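Gungate workshop, bench notebook
July, started 9.40 with the kettle on

Soft goods again today, so the big table got a proper wipe down first and everything with a sharp edge went off it. I'm still very fond of this table. The pale beige top shows up every crumb and thread, a nuisance when you're trying to look tidy and a real help when you're hunting for a dropped zip pull (two of those this week already, both mine). I pushed it up near the white wall for the light. Leg on the right still needs its foot winding down a touch – I've folded a bit of card under it for now, Waqas, please don't throw it away again.

Main business is the red table tennis bat case. Ticket 1868, for anyone looking it up later. Black trim round the border, triangular mesh pocket low down on the front, small white logo. You can see the bat's patterned inside bits through the mesh, tan and dark, and I'd like whoever packs it to keep it that way round so we can tell at a glance that the case has something in it. We've sent one out empty before and I had to write the apology.

What I wanted to find out was where a case like this likes to be held. It sounds daft until you try it with a bat inside. I did it by hand first, pinching with finger and thumb and letting it hang. Weighed the lot on the kitchen scales before I began: 156 g, and I did it twice in case I'd leaned on the pan. Then:

Pinched in the middle of the top edge. Hangs nicely, no fuss, though the fabric goes slack on one side if I'm mean with the pinch.

Pinched towards one corner. Swings round straight away and the bat slides down inside with a clonk. Didn't like that at all.

Pinched by the trim only. Fine for a moment, then the trim rolls out of my fingers. The edge binding is smoother than it looks. I tried it with dry hands and then after washing up, and washing up was worse, no surprise there.

Pinched by the mesh. No. Please don't anyone pick it up by the mesh. I stopped the minute I felt it stretch and I've put it in the notes for the packing sheet in capitals.

So top edge, well in past the trim, closed firmly. I'm calling that the answer until somebody shows me a better one.

Waqas Bajwa came through at half ten with the fluffy white thing from the Mekada box, the little plush with the pale blue tag on it, and asked whether the two could travel as a pair. My first thought was no, put it in a bag like everything else. But he'd already plonked it on top of the case and it does sit there rather well! The fluff grips the fabric more than I'd have guessed. We tried it flat on the table and it stayed put while I tugged the case a few inches along. Lifting is another matter, and I want that written down separately from the dragging, as I mixed them up in my notes last month and confused everybody including me.

Thoughts on the plush while I've got it to hand:

The fluff hides where the solid part begins. You think you've got hold of it and you've got hold of hair. Go in deeper than feels polite.

The tag is the obvious thing to grab and I'd sooner we left it alone. It's only small and I don't know how well it's sewn on. Haven't tugged it to find out, and I'm not going to.

It sheds a little. There was white fuzz on my sleeve by eleven. Lint roller is in the drawer under the Skovasard boxes, and if you use the last sheet, say so.

It compresses to very little and then comes back up, slowly. Worth remembering when choosing a box, though I wouldn't want it squashed for a whole journey.

On boxes: the Yao cartons are too shallow for the case once the plush is on top, I can close the lid but it bows. The Skovasard ones are deeper and a bit too wide, so they'd want paper down one side. We have more than 1000 sheets of the thin brown stuff left, so paper isn't the problem, it's remembering to put it in. I've left one made-up box on the shelf by the door with the paper folded how I think it should go. Have a poke at it and tell me if it's silly.

Waqas thinks the case ought to go in mesh side down to protect the logo. I think mesh side up, so you can look in at the bat when you lift the lid. We went round this for most of a cup of tea and didn't settle it. He does have a point that the logo would scuff, and I'd like to see what the front looks like after a few trips before I give in.

Still to do:

Ask at Mekada whether the plush belongs with the case on their list or whether Waqas has simply decided it does.

Check the zip on the case all the way round with the bat inside. I only opened it halfway today and it felt a bit stiff at the bend, could be nothing.

Find a second case of the same sort, any colour, so I'm not wearing out the red one with all this pinching.

Proper foot for the table leg. The card is already going soft.

Carrying on after lunch with the case and the plush together, top edge as agreed, fluff sitting on top.

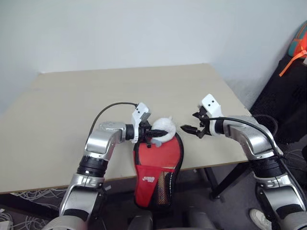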